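Vurnuten Clip-On Reading Light: Three Months of Use

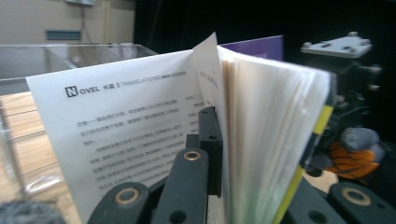
Reviewed by the Paper and Lamp desk | 10/17/26 | Filed under: Reading Gear

I read paperbacks at night, mostly novels in translation, and I have gone through a lot of clip-on lights. The cheap ones have the same faults. The clip is too strong or too weak, the light makes a hot spot in the middle of the page, and the battery dies in the second week. I bought the Vurnuten in July with my own money and have used it almost every night since.

The light comes in a plain cardboard box with a short charging cable and a folded sheet of instructions. There is no wall plug, so you need your own. The sheet is printed in very small type, which is a strange choice for a company that sells reading lights. You won't need it for long. There is one button for power and brightness, and a second one for color.

The clip

The clip is the best part. It has wide, flat jaws with soft pads, and it opens far enough to take the back cover and a good part of the pages behind it. On a thin paperback I clip it to the back cover alone and it stays put. On a thick one I move it every hundred pages or so, once the balance of the book has changed.

My main test book was a 562-page novel with a soft cover and a tight spine. I finished it with the Vurnuten clipped on from the first chapter to the last. The pads left a faint dent in the cover that was gone by the next morning. My old Dalteo light left a crease in every book it touched, and one of them tore.

Small print is harder on a clip light than large print. Magazines and collections set in two columns are the worst, because the light has to reach the inner column where the page curves down into the fold. The Vurnuten gets there if you bend the neck well over the middle of the book. It takes a little fiddling. With the neck straight up, the inner third of each page goes gray and you end up tilting the book to read it.

The neck

The neck is a bendable metal tube with a rubber cover. It holds its position well. After three months it has loosened a bit near the base, so the head now sinks slowly if I set it out at full stretch. At a normal bend it doesn't move. I would have liked another inch of length for hardcovers.

The light itself

There are three colors: white, a mixed setting, and amber. I use amber at night and white on trains. The mixed setting looks slightly green to me and I don't use it.

Brightness goes up in steps. The lowest step is low enough for a dark bedroom with someone asleep next to you. The highest is too bright for glossy paper, and you'll get glare off a magazine page no matter how you turn the head. On ordinary paperback paper it is fine. The light spreads evenly across two open pages, with a small drop at the outer corners.

The light doesn't remember your last setting. Every time you turn it on, it starts in white at middle brightness. In a dark room that is unpleasant, and you have to press the color button twice to get back to amber. I have learned to point it at the wall first. The Mendonça light I reviewed last year cost less and remembered its setting, so it can be done.

Battery

The box says 200 hours on the lowest setting. I can't confirm that, as I never use the lowest setting for long. At the second step, in amber, reading an hour or a little more each night, I charge it every few weeks. A small light near the port turns red when the battery gets low, and I had two more nights after it came on.

Charging takes most of an evening. You can use the light while it charges, but the cable sticks out of the side and gets in the way of your hand.

Weight

It is light enough for paperbacks and a little heavy for very thin books. A slim poetry book will flop backward unless you hold the cover with your thumb. This is a problem with every clip light I have tried except the Urnness, which uses a separate battery on a cord. I don't like the cord.

Compared with the others

The Dalteo is brighter and has a longer neck, and it is hard on covers. The Mendonça is cheaper and has the better button, but it lights only one page at a time, so you move it whenever you turn from left to right. The Urnness is the one to get if you read thin books in bed and don't mind a cord on the blanket. For regular paperbacks I pick up the Vurnuten first.

Good points: gentle clip, even light across two pages, long battery life, very low lowest setting.

Bad points: forgets its setting, neck loosens with use, green tint on the mixed color, charging port in the wrong place.

Score: 9 out of 10 for paperbacks. I would take off two more points if you mainly read hardcovers or glossy magazines. Replacement pads are not sold separately at the moment, so keep the spare pair that comes taped under the lid of the box.

Contact us | Copyright Paper and Lamp | Back to top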